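Hand Comparison Moves to Its Simulation Stage

The Manipulation Laboratory at the Reredov Institute has completed the first half of its comparison of end effectors for the two-arm workstation. The comparison was requested in January, when the service contract on the existing parallel grippers came up for renewal and several project groups asked whether the laboratory should move to multi-fingered hands instead.

Three candidates were admitted. The first is the parallel gripper now in use, which serves as the baseline. The second is the Sturkaser hand, a multi-fingered design with a thumb set opposite the fingers. The third is the Flutar hand, which is lighter and uses softer fingertips, but which requires its own power supply at the wrist. All three were mounted on the same arms and run from the Moussa controller, so that differences in the results could be traced to the hands themselves.

Bench trials took place over 11 working sessions. Operators guided the arms by remote control through a fixed set of pick-and-place tasks involving bottles, small boxes, folded cloth and a set of kitchen utensils. In all, 1316 attempts were logged. An attempt was counted as complete only if the object was released upright, or flat where that was its natural resting position, inside the assigned tray. Objects that were dropped and picked up again within the same attempt were recorded separately and do not count as complete.

The parallel gripper remained the most dependable on boxes. It had the shortest cycle time and needed no recalibration during the trials. Its weakness was the round bottles, which turned between the jaws when they were not gripped squarely. The Sturkaser hand handled the bottles well and allowed the operators to approach from a wider range of angles. The Flutar hand gave the best results on cloth. Two of its fingertips wore through before the end of the trials and had to be replaced, and the supplier has been informed.

Operators reported that both multi-fingered hands took longer to learn. New operators needed some 20 minutes of practice before their results settled, and the thumb position on the Sturkaser hand was the most common source of difficulty. The default mapping in the Moussa software places the thumb too close to the palm at the start of a reach. A revised mapping has been prepared and will be supplied to all groups with the next controller update.

The second half of the comparison is being carried out in simulation. This permits the laboratory to vary the starting position of each object in small steps, which would be slow and costly on the physical bench. The tasks follow the bench protocol, with trays laid out on the tabletop within view of the two arms. Work has begun with the bottle task, as it produced the widest spread of results in the bench trials. Tasks with cloth will be left until last while the contact settings for soft materials are reviewed.

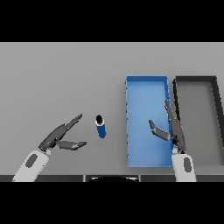 The bottle task in simulation, with both trays empty and the left hand open toward the bottle.

Each starting position will be run 7 times per hand. Results will be reported for the left and right arms separately, because the bench trials showed a small but steady difference between them that has not yet been explained. Groups that have observed a similar difference in their own work are asked to send their logs to the laboratory office, together with the controller version and the date of the last calibration.

The bench will be closed to outside bookings while the wrist adapters are changed back. Groups with reserved time have been contacted directly. Requests to borrow the Sturkaser or Flutar hands cannot be considered until the comparison is finished, as both sets are on loan and must be returned with their wear records complete.

The full bench results, including the task sheets and the revised thumb mapping, may be obtained from the laboratory office on request.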